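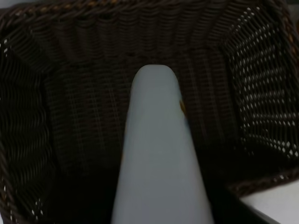

Lorna Gunn, minutes secretary, Kivton Shared Kitchen

Minutes of the members' meeting, August 8, 2024

Present: Kamran Mousavi (chair), Farhad Rashti, Bijan Salehi, Firouzeh Parsa, Lorna Gunn (minutes)

Kamran opened the meeting at the long table. The minutes of the last meeting were approved with one correction: the new dish rack was paid for out of the kitchen fund, not the garden fund.

1. Baskets

The big item of the night, and a happy one! Firouzeh reported that the wicker baskets are a hit. Members have been asking for them on the other shelves too, and she would love to see the old cardboard boxes gone by October. Each shelf would get a dark basket for toiletries and odds and ends, and a tan one for fruit. The wicker lets you see the rim of everything at a glance, it wipes down easily, and it looks so much nicer than what we had.

Bijan asked whether the dark baskets are too dark inside to find small things. There was a good back-and-forth on this. Firouzeh said a folded white dish towel in the bottom fixes it, and Kamran liked that a towel can go straight in the wash. Agreed to try towels in the dark baskets on two shelves first.
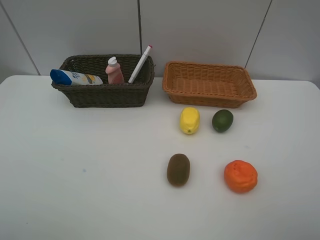
Dark basket with a tube, a small pink bottle and a marker; tan basket still empty, fruit in front.

Farhad raised the matter of markers. They travel! He would like one home for them, preferably near the label tape, and he will put up a hook with a little pouch next to the fridge. Everybody was in favor. Until the pouch is up, markers stay with the toiletries.

Cost: 27 dollars for each tan basket and a bit less for the dark ones if we order from Finari, where Firouzeh got a very friendly answer on the phone. The kitchen fund stands at 442 dollars. Approved: up to four more baskets this month, with Firouzeh to order.

2. Fruit for the practice table

Firouzeh gave a lovely account of how much the youngest kids enjoy sorting and packing the artificial fruit. They name each piece, put it in the tan basket, tip the lot out and start over, and they'll happily do that for half the morning. She wants to add vegetables next, and maybe a second set so that two children can pack at the same time without a tug of war over the lemon.

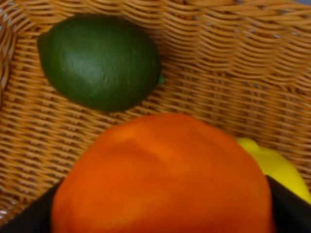

She also suggested a picture card to go with each basket, so that a child who doesn't read yet can match the fruit to the card. Bijan has card stock left over from the spring sale and offered to cut it. Kamran asked for the names in English and Farsi, which got a big yes from the whole table. Farhad will do the lettering.

Real fruit stays on the counter by the sink, well away from the practice pieces. Lorna to add a line to the house rules.

3. Wiping down and putting away

The white table is getting plenty of use and we want it to stay nice. Agreed: everything comes off the table at closing, baskets included, and the top gets wiped with a damp cloth and plain soap. No scouring pads, please. Loose caps and lids that turn up without a container go in the jar on the windowsill, and the jar gets emptied on the last Friday of the month.

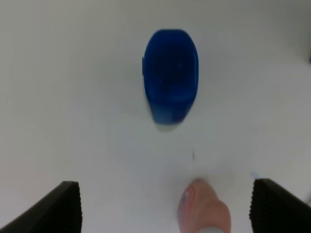 Bijan Salehi said he would sooner see the jar emptied every week, as it was full to the top twice this summer and people had stopped looking in it. He'd also like it moved down to the counter where the kids can reach it, since they are far better than the rest of us at matching lids. Agreed, weekly it is, and the jar moves to the counter.

4. Other business

Farhad has found a secondhand shelf unit at Salazar, 48 inches wide, and it should fit between the window and the door. Kamran will go along with a tape measure before we say yes. If it fits, we could have all the baskets on one wall, and that would be wonderful.

Firouzeh thanked everyone who stayed late to sort the cupboard.

To do:
Firouzeh: order baskets, bring white towels
Farhad: marker pouch, lettering for the cards
Bijan: cut card stock, move the jar
Kamran: measure for the shelf
Lorna: house rules, one line on real fruit

Meeting closed after 60 minutes. Tea and date cookies followed.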